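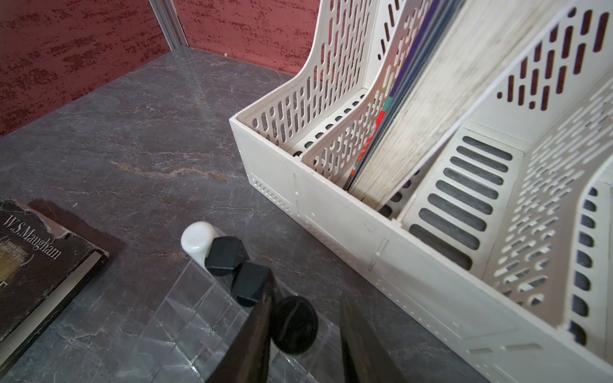
Sabine Brandes wanted to know, before I'd even finished unpacking, whether the Gumura would save anybody a minute or whether I'd bought myself a very dear toy. Fair question, and after a month with it I still give a slightly different answer depending on the evening.

The Gumura is a desktop arm kit from Brornar, meant for small everyday handling: pens, folders, books, the things that migrate across a desk between breakfast and teatime. You get the arm, a two-finger gripper, a small camera for the wrist, a clamp, the power brick and a printed booklet that is much better than it needed to be. I've built a couple of kits over the years and this was by far the happiest build of the lot. It took me 3 hours with a long tea break, and there are 19 screws in the wrist section alone, all the same length (thank you, Brornar!). The cables clip into a channel on the back of each section and stay there.

What won me over is the wrist camera. On cheaper kits the camera sits on a pole somewhere off to the side, and the arm blocks its own view just when things get interesting. With this one you see the fingers and whatever is between them, right up to the last moment. My test corner is the marble top by the red wall, with the white file organiser, an old Maugham hardback and a clear acrylic holder for pens. The holder was my idea of a nasty test. Clear plastic is hard for any camera, and the caps stand close together, so the fingers have to come in on either side of one cap without shoving its neighbour. The two faceted ones gave it the most trouble over the month. The round black one was easy from the first evening on, and I got rather fond of watching it.

Teaching it a job is lovely. You hold the arm by the forearm, press the side button and lead it through the movement. After two or three goes it has the gist, and it'll cope if you nudge the target a little. Move it a hand's width and you're back to showing it again. Folders I'd call a work in progress - it can pull a stiff one up out of the organiser, but putting it back between two others is beyond it, or beyond my teaching.

Grumbles, then. The fingers are wide, the left one especially looks a slab from the camera's side, and in a crowded corner you notice every millimetre. Drolunport sell a slimmer pair that fits the same mount and I've got some on order. The fan is louder than I'd like in a quiet room. And the lifting limit is 500 grams, so thick books are out. It'll push one along quite happily, mind you.

I had one proper problem, a stiff elbow joint in the first week. Ilse Harms at Nolte, the shop I bought it from, answered the same afternoon and had me loosen one collar by a quarter turn. Sorted, and no parcel to post.

Would I buy it again? Yes, tomorrow. Sabine is right that I can put a pen away faster myself, but I've had more fun with this than with anything else on the desk in years, and the software update in June added a slow mode that makes the delicate stuff much less nerve-racking. If you've got a free corner and some patience, do try one. I'll add a note underneath when the slim fingers turn up.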